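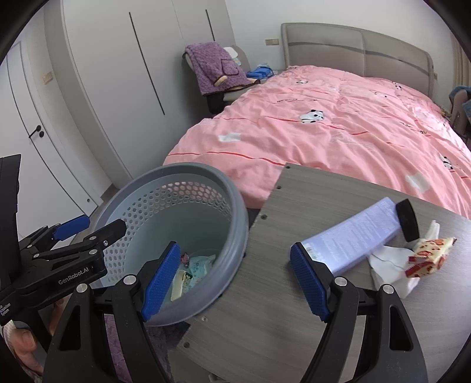
Bedroom reset, Monday edition. Wrappers off the table first. They go in the laundry basket for now because the real trash can is in the kitchen and I only want to make one trip.

The lavender package stays on the table until I find a shelf for it.

Carter Fehr asked why I don't use a bag. The basket has a wide rim and I can't miss.
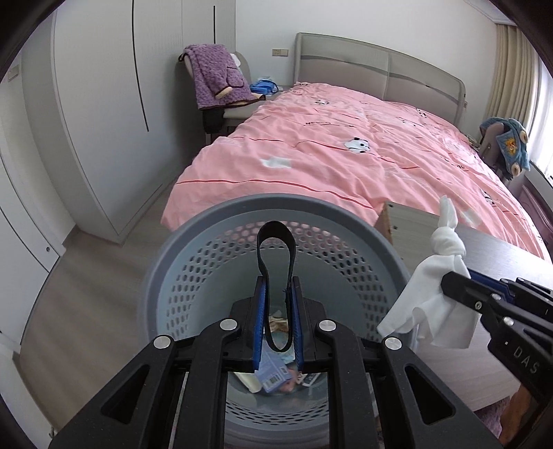 Basket by the bed, panda duvet behind it.

Bed is next. Then the purple robe gets hung up and the chair is a chair again.

I give this room 12 minutes. Last time it took 82, but I was also reading old mail.

Wrappers get emptied at the end, before any clothes go in. I forgot once in April and washed a receipt.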